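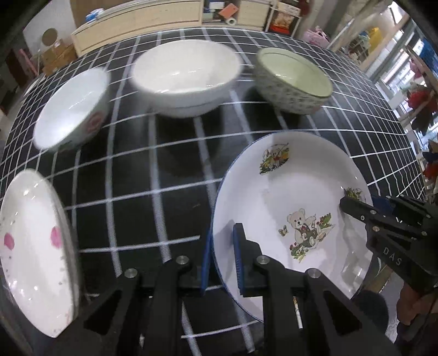 Rasa Sepp wrote:
I wouldn't split them up. Three bowls that don't match each other are still three bowls, and somebody setting up a first kitchen will take the lot. The bear plate is another matter, I'd keep that one back and sell it separately.

MargusK wrote:
That was my first thought too, but the bear plate is the only thing in the box anyone has asked me for. If I take it out I'm left with the plain white bowl, the two patterned ones and the pink dotted plate, and I can't see those going for much at Wastham.

For anyone who missed the first thread, this is my aunt's kitchen in Kodham. I have until the end of January to clear it. The good dinner service has gone to my cousin. What I have left is the everyday stuff, nearly 30 pieces, hardly two alike. The table at Wastham costs me 4 pounds so I'm not expecting to get rich.

Dzintra P wrote:
Is there a mark under the bear plate? Nursery ware with a maker's name does all right. Without one it's a pound or two, whatever people ask online.

MargusK wrote:
No mark that I can find. The bear and the flowers are transfers, they aren't painted. Blue line round the rim.

Dzintra P wrote:
Then I'd leave it in with the rest. Check whether the transfers sit on top of the glaze. Run a fingernail over the edge of the bear and if you can feel a step it's on top, and that sort wears off in the dishwasher. I would tell the buyer.

algirdas_b wrote:
Disagree with keeping it all together. I did the Prindmont sale two years running and mixed boxes didn't move. People stand there and want the one bowl. You say it's the box or nothing and they walk off. Price each piece with a sticker, 90p for bowls and the same for plates, and let them pick.

Rasa Sepp wrote:
And then you drive home with the ugly ones.

algirdas_b wrote:
Yes, and they go to the charity shop on the way. I'd still have made more.

Jaanus L wrote:
Depends on the sale. Prindmont gets a lot of people looking for single pieces. Wastham is mostly families and students and they do buy sets, even odd ones. I had a box of 131 bits of cutlery there and it went before nine in the morning.

On the bowls - the small print one with the dark line round the rim is the one I'd like for myself. Is it rice bowl size or bigger?

MargusK wrote:
Smaller than the plain white one. I haven't put a ruler on it but I'll measure it tonight. My aunt used it for soup when she was on her own, if that helps. The white one was for salad.

Jaanus L wrote:
Soup is fine. Put me down for it if you do decide to split.

Dzintra P wrote:
Before you price anything, tap each one with a knuckle. A clear ring is good and a dull sound usually means a crack you haven't found yet. Do the plates as well. Hold them up by the rim, don't do it with them flat on the table.

Rasa Sepp wrote:
Also wrap them one at a time. Newspaper ink comes off on white glaze and you'll be washing them again at the stall. I use old tea towels for the plates and stand them on edge in the crate.

algirdas_b wrote:
Never had a problem with newspaper.

Rasa Sepp wrote:
I have, twice, with white plates.

MargusK wrote:
OK. I'll price the bowls singly and keep the plates as a pair, bear and pink dots together. Jaanus can have the print bowl. The red patterned one I might keep, I always had it for porridge when I stayed there.

Does anyone know if Wastham lets you set up the evening before?

Jaanus L wrote:
No, gates open at seven. Take your own table covering, theirs are paper.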